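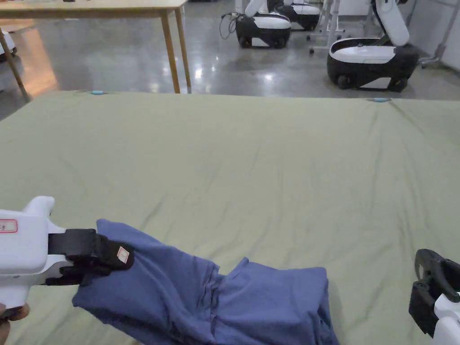

So I finally got myself to the open day at the Nenstead mill, after two years of saying I'd go and then finding something else on! It's an easy drive if you come in through Judley (don't follow the phone, it wants to send you over the weir road and that's been shut since the floods), and there's a paddock out the back for parking. Gumboots if it's rained. It had rained.

Entry was three dollars, which went straight into a paint tin at the gate, and then you're pretty much left to wander until the first tour goes. I got there with time to spare so I had a scone. The scones come out of the old boiler house and they're enormous, and I'd tell you to share one but I didn't.

Our guide was Morag Haldane, who started in the carding room at 13 as a holiday job and never really left. She has a voice that could cut through a loom shed, and I suppose it had to. The tour starts upstairs with the raw wool, and the smell hits you on the landing - sheep, and a bit of machine oil, and something sweet I couldn't place. She let us push our arms right down into one of the bales. My sleeves were greasy the rest of the day and my hands felt fantastic.

Then down to the spinning floor, and oh, the noise! They only run one frame for visitors and it was still enough that we all stood there grinning and pointing at our ears. Brendan Sheehan was minding it, and when a thread broke he'd nip in and twist it back together so fast I missed it every single time. I asked him to slow down and he said he couldn't, his fingers only know it at the one speed. He had a go at teaching a boy from our group on a bit of loose yarn and the poor kid ended up with a sort of caterpillar.

The dye house was my favourite. The colour recipes are all in ledgers going back 80 years, brown stains over everything, and each one has a scrap of wool pinned beside the writing. There's a sage green in there I would happily paint my whole kitchen. They've got a warm grey called Rukia, too, which I bought two balls of in the shop before I'd even worked out what I'd make. (A beanie. It's always a beanie.)

Lunch was a sausage sandwich on the lawn, next to a couple who'd come all the way for the Vrettos loom. I'd never heard of it, but apparently it's a big deal if you're a loom person. It's in the end shed, half in pieces, and Niamh Hayes is putting it back together from a parts list with several pages missing. I stayed much longer than I meant to. She's hoping to have it weaving by September and I'm already thinking about going back for that.

I did the cloth care talk in the afternoon, mostly to sit down, and came away with a page of notes. Bình Chu ran it. Cool wash, go easy on the powder, don't hang a jumper by its shoulders, and stop tumble drying everything in sight. Cotton got a fair bit of time as well, so it wasn't all woollens. I put my hand up about my good blanket (moths, don't ask) and got a proper answer: freezer, in a bag, then brush it outside. It's in there now with the peas. 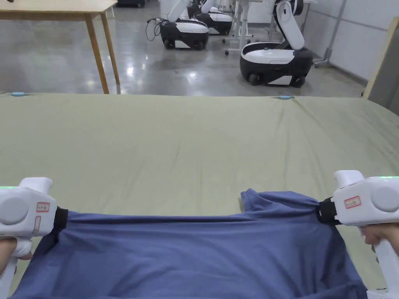

A blue tee laid out on the green cloth.

The shop was packed by then. Take cash, the card machine was sulking, and go early if you want the seconds basket. I got there at the tail end and still found a scarf with one wonky corner that I can live with. Socks had completely sold out.

I left at closing, went home the long way past the Judley bakery, and it was shut, so dinner was the other half of a scone I'd wrapped in a serviette. All right, it was a second scone.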